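Gundov gets its late bus back, and I for one am chuffed

If you've ever stood outside the Fellance at kicking-out time wondering whether to ring your mum, this one's for you. The 208 is coming back to Gundov in August, and it's running late into the evening again, right through to Vomum and back. I heard on Friday and I've been boring everyone with it ever since.

For anyone newer to the area (hello!), the 208 used to be the bus that got you home. It went down the hill, past the school, over the bridge and out to Vomum, and the last one left late enough that you could see the end of a film. Then the evening runs were dropped, the daytime ones got thinner, and we were left with a bus that was lovely if you wanted to be in bed by nine.

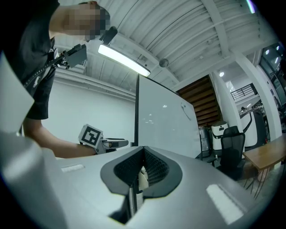 When does the last bus leave Gundov?

The last 208 leaves the market cross at 11.18 pm from Monday to Saturday, with an earlier finish on Sundays.

I know 11.18 sounds an odd time. It's been set so that it meets the last train in, with a few minutes for the walk up from the platform, and if you've got heavy bags or little ones you'll want to get a shift on. The old bus used to pull away just as the train doors opened, and I've chased it up Station Road in shoes that were never made for chasing anything.

The route is nearly the same as before. It'll skip the loop round the retail park after seven in the evening, when the shops there are mostly shut anyway, and it'll stop outside the health centre all day long. People have been asking for that one for years. My neighbour has to walk up from the bridge for her appointments at the moment, with her knee, and she says she'll be on the first bus whether she's poorly or not.

Now, the money. A single will be £2 wherever you get on and wherever you get off, and that goes for the evening buses too. Under-fives go free. Passes that work on the daytime service will work at night, so there's nothing extra to buy and no new card to lose down the back of the sofa. You can pay the driver in coins, which I was very pleased to hear, as my phone is usually flat by teatime. 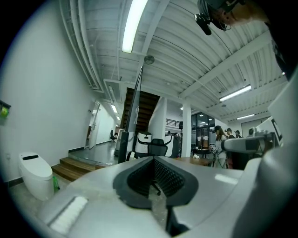
Can I take my dog on the evening bus?

Dogs are welcome at the driver's discretion, two at most on board at any one time, and they need to be on a lead and kept off the seats.

I did ask about bikes as well, because I knew somebody would want to know. Folding ones are fine if they're folded before you get on. Full-sized ones aren't, sorry, and I know that's a blow if you cycle in to Vomum for work and fancy a lift home up the hill.

The timetable will go up at the stops a fortnight before the buses start, and there'll be paper copies at the library and in Ok, the little café by the post office (try the cheese scones while you're in there). The print on the last lot was so tiny that I had to hold it at arm's length under the street lamp, but I've seen a proof of the new one and it's miles better. Big numbers, proper gaps between the lines, and the evening buses are shaded so you can find them in the dark.

4 min read 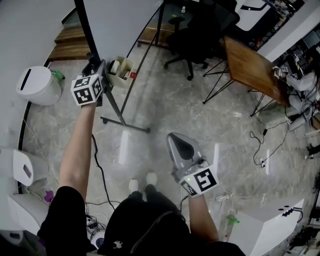
What I can't tell you yet is how long it'll last. The evening runs are on trial until the spring, and after that it comes down to how many of us use them. There's a survey too, on paper at the library or through the bus company's website, and it's quick to fill in. If you'd like a later Sunday bus, that's the place to say so. I've already put in my two penn'orth about the shelter by the bridge, which has had a hole in its roof for as long as I've lived here and drips straight down the back of your neck.

The Fellance is planning to move its quiz night back half an hour now that people from Vomum can get home afterwards, and the chip shop is thinking of staying open on weeknights too. I'd love to see the place a bit livelier of an evening! It's been awfully quiet round the cross once the shops close.

I'll be on the first late one out with a flask and a bag of mint humbugs. If you're on it, come and say hello, I'll be sitting upstairs at the front. Any changes to the times before August will go on the noticeboard outside the library, and I'll put them up here as well.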